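Lollasard Folding Work Table, White

Item no. 3479
Sold by Kerex

Overview

The Lollasard is a long, narrow work table with a smooth white top and folding steel legs. It is made for craft rooms, classrooms, sewing corners and anywhere else you need a clean surface for a few hours and the floor space back afterward. One adult can carry it by the handle on the long side. Two can set it up in less than a minute.

The top is a single panel with no center seam, so paper and fabric lie flat across the whole length. The legs lock with a sliding collar. Push the collar down until it clicks before you put any weight on the table.

Specifications

Length: 1545 mm
Width: 700 mm
Height: 740 mm
Top: white, matte, wipe-clean
Legs: powder-coated steel, gray
Feet: non-marking rubber, replaceable
Assembly: none

What's in the box

Table with legs attached
Four spare rubber feet
Care card

Choosing a size

The Lollasard comes in one width and two lengths. The shorter version is 1000 mm long and uses the same legs and top. It fits across the end of most single beds and is the one we suggest for apartments. The long version seats two people side by side on each long edge, or three small children if they get along.

If you need a table that stays up all year, look at the Skikness instead. It has a fixed frame and a thicker top, and it does not wobble when someone leans on a corner. The Lollasard will move a little under heavy use — sawing, kneading, anything with a clamp and a lot of force.

Care

Wipe with a damp cloth and mild soap. Dry the edges, where water can sit under the trim. Most washable marker comes off with soap alone. For permanent marker, use a small amount of rubbing alcohol and rinse. Do not use scouring pads, which leave shiny patches on the matte finish.

Hot pans and irons will mark the top. Use a mat. 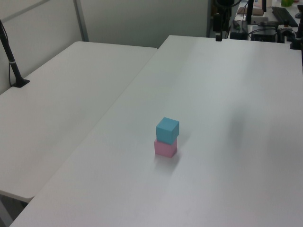

Store the table folded and on its long edge, feet toward the wall. Do not stack other furniture on it. If a leg collar gets stiff, a drop of sewing machine oil on the tube is enough.

Accessories

Vávra clip-on tray, fits either short end
Leg risers, set of four, adds 80 mm
Carry strap
Replacement feet, set of four

Customer review

"I bought the long one in August for my quilting group. The top is easy to keep clean and my pins don't catch on anything. I would have liked a second handle." — Chathurika Gamage

Delivery and returns

Ships flat in one carton. Keep the carton until you have opened and locked both sets of legs. Returns are accepted within 30 days if the table is clean and the spare feet are included.

Page updated 21 September 2025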